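Drornis Dish Room Set
Data card, last updated 14 February 2019

What's in it
214 recordings of a two-arm robot unloading and sorting dishes in the staff kitchen at Valtitz, where lunch goes out to about 300 people. Bowls, cups, lids, plates. No glassware yet.

Why we made it
The dish room is the hardest place in the building to keep staffed, and the people who work there had plenty of ideas about what a robot should take off their hands! Top of their list was the reaching and bending at the racks. Nearly all of them wanted to keep the final check for themselves -- they spot a greasy rim faster than anything we have tried.

What changed at work
Since October the crew has rotated through a new job, rack lead. The lead sets up the arms, steps in on a bad grasp and writes a note for each recording. Those notes are in notes.txt and they are wonderful reading. Please use them. Shifts are the same length as before, and the pay step for rack lead was settled before the first recording.

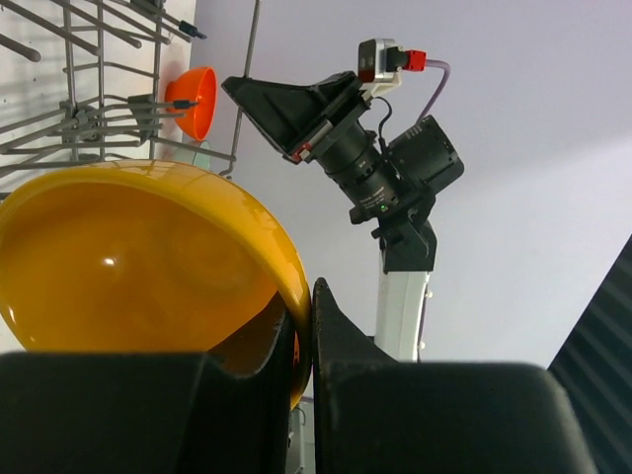 Shiny bowls are still the tough ones. Grasps on a curved rim slip more often than grasps on a flat plate edge, and the crew's notes say so in stronger words.

Known gaps
- One kitchen, one crew, day shift only
- Stacked bowls are rare (26 recordings)
- No audio, at the crew's request

Next
A second site, Dromdale, with a night crew.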